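We're collecting 3000 shelf-picking examples, and we've started in simulation

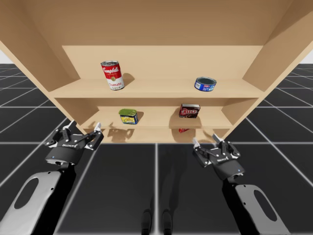

Wirkonlow Robot Learning Team, Brelteo

March 2020

I get to write the announcement this time, so please bear with me if it's a bit less formal than our usual ones! Brelteo is starting work on a new set of examples for teaching a pair of robot arms to get groceries off a shelf and put them back again. We're calling the whole effort Wirkonlow (yes, same as the team, we ran out of names), and the first part of it is being done entirely inside a simulator.

The job looks simple enough. There's a light wooden shelving unit, a few everyday packages on it, and two arms with two-finger grippers reaching up from below. A person drives the arms, the computer records everything they do, and each finished run is saved as one example. Later on, a learning system goes through all of those examples and tries to work out how to do the job by itself. The plan is to collect 3000 of them before we train anything we'd want to show people.

I've been driving the arms myself quite a bit (somebody has to test the controls, and I put my hand up very fast) and I can tell you that a tomato soup can is a lovely thing to pick up. It's tall, it's round and there's plenty of it to grab. The little box of Jell-O is another story, at least for me. I come at it from the wrong side, I nudge it, it turns, and then I'm chasing it around the lower shelf with one gripper while the other one just hangs there. The small flat tin with the green lid is somewhere in the middle. You have to get the fingers lined up with it properly, and the shelf board above doesn't leave you as much room as you'd like.

We keep a lot of those clumsy runs, by the way. If I bump the box and then recover and pick it up, that goes in with the rest and gets marked as a recovery. A system that has only ever watched perfect picks has no idea what to do once something has shifted a bit, and things shift all the time. Runs where the item ends up on the floor are saved separately, and we haven't settled yet how we'll use them.

Each session is 16 runs, then a break. We tried longer ones early on and you could see the driving get sloppy towards the end, mine especially. Between runs the simulator moves the items to new spots, changes which way they're facing and sometimes leaves one out altogether. Some items start upright and some on their sides. The person driving gets a short written instruction, something like "take the soup can from the upper shelf with the left arm", and that sentence is stored alongside the recording.

Why simulation first? Mostly time. Resetting a real shelf by hand after every try is slow work, and in the simulator it's one key press. We can also change the colour of the wood or the direction of the light without buying a thing. What we don't get is the real feel of a can slipping, and the contact between fingertips and packaging is only as good as the physics behind it. So there will be real shelves too, just later, and a smaller number of runs on them.

The driving software comes from our friends at Ukmont, who changed it a fair bit so that one person can handle both arms at once. Before that we needed 2 people per session, one for each arm, and there was a lot of "sorry, was that you or me?" going on. The storage and labelling side is Abdella, our own in-house tool, which plays each run back and lets a second person mark where the reach, the grasp and the release begin. It's plain to look at but it's quick, and I've grown very fond of it.

From here there are three stages. We finish the simulated collection, we train a first version on it, and then we try that version on shelf layouts it has never come across. We hope to have the first part of the collection ready to share in May, with the written instructions and the labels included. Research groups and teachers will be able to ask for a copy at no charge, and we'll put the request form on the Wirkonlow page when it's ready.

If you've done some collecting of your own and have opinions about grocery items we should add, please send them in – we're keen on awkward shapes, and bags in particular, which we haven't dared to try yet. Media questions can come to the same place, through the contact form on the Brelteo website. Mark them "Wirkonlow" so they land with our team.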